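읽는 시간 3분

투명 페트병 라벨 깔끔하게 떼는 법

저는 물을 페트병으로 사 마시다 보니 일주일만 지나도 베란다에 병이 수북해져요. 예전엔 라벨을 손톱으로 긁다가 포기하고 그냥 버렸는데요, 요즘은 나름 순서가 생겨서 적어 봅니다!

먼저 병을 헹구고 물기를 털어 주세요. 음료가 들었던 병은 두 번 헹굽니다. 그다음 식탁을 싹 치우고 병을 눕혀요. 저는 밝은 색 상판에서 하는 걸 좋아하는데, 투명한 비닐 조각이 떨어져도 마른행주로 쓱 모으면 끝이거든요.
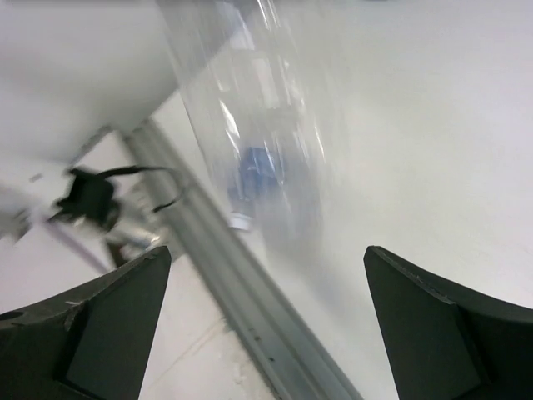

파란 라벨이 붙은 투명 페트병과 하얀 상판

라벨에 절취선이 있으면 거기부터 당기면 되고요, 없으면 겹쳐 붙은 끝선을 찾으세요. 접착제가 세게 붙은 건 드라이기 약한 바람을 약 3분 쐬어 주면 훨씬 순해집니다. (뜨거운 바람은 안 돼요, 병이 쭈글쭈글해져요.) 그래도 끈적임이 남으면 식용유를 키친타월에 살짝 묻혀 문지르고 주방세제로 한 번 더 닦아요.

이제 병을 발로 꾹 밟아 납작하게 만들고 뚜껑을 다시 닫아 줍니다. 뚜껑을 안 닫으면 공기가 들어가서 슬금슬금 부풀어요. 저는 Zudari 접이식 바구니에 모아 두는데, 8월처럼 물 많이 마시는 달엔 이것도 금방 차더라고요. 떼어 낸 라벨은 비닐류로 따로 빼 두었다가 병 내놓는 날 같이 들고 나갑니다.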